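Trundivville path group asks walkers to bring a broom in August

The Trundivville Path Group is inviting residents to spend a morning sweeping, clipping and generally fussing over the Grurano path, a strip of tarmac that has so far inspired no poetry and very few complaints. The group has 27 brooms and would like 27 people to hold them.

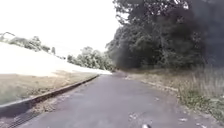
Sweeping starts at 9am at the Honkanen Road end. "I asked for a path with a view and was given a path with a bank," said Chathurika Marikar, who chairs the group. "I've grown fond of it." The first job is the fallen leaves, small pale ones that lie scattered near the verge on the right-hand side, and after that the kerb opposite will be brushed along its whole length. Leaf blowers are not invited.

A second team, led by Selvaraj Nanayakkara, will look after the gutter at the foot of the bank. He has walked the path 183 times this year and kept a notebook, which he is willing to show people.

"Grass has ambitions," he said. "Give it a gutter and it moves in." 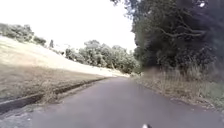 The Grurano path, with tufts of grass growing over the edge of the gutter.

Garden firm Grestex has given 400 compostable sacks, a gesture the group calls generous and slightly alarming. Tea will be served from 11am. Children under 6 may supervise.

To book a broom, ask at the Trundivville library desk. Gloves are provided, mostly in pairs.

ENDS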